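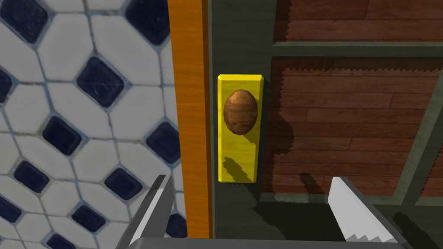

Pemeck Home Automation Project: Student Report

Submitted by Guilan Yin and Yuxi Song
Advisor: Reet Lill

The purpose of this project was to prepare control software for a two-armed household robot under construction in the shared workshop at Lusthorpe. All work reported in this section was carried out in a simulated kitchen. The team selected two tasks: approaching a doorknob with an open gripper, and moving the arms near an open appliance.

For the doorknob task, the team completed 87 trials. The gripper closed on the knob and held it in more than half of them. Most failures came from a poor wrist angle at the start of the approach. Shuzhen Tan rewrote the approach routine in December, and the trials were then repeated with the new settings.

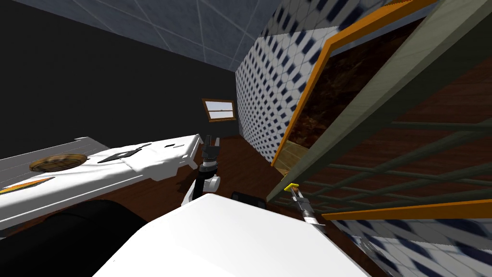 Figure 2. Both arms in the simulated kitchen, with the appliance door open at right.

The second task remains incomplete. Six runs ended early when the planner found no clear path to the rack. The team recommends that arm speed be reduced before any test on the workshop build.

Last updated: December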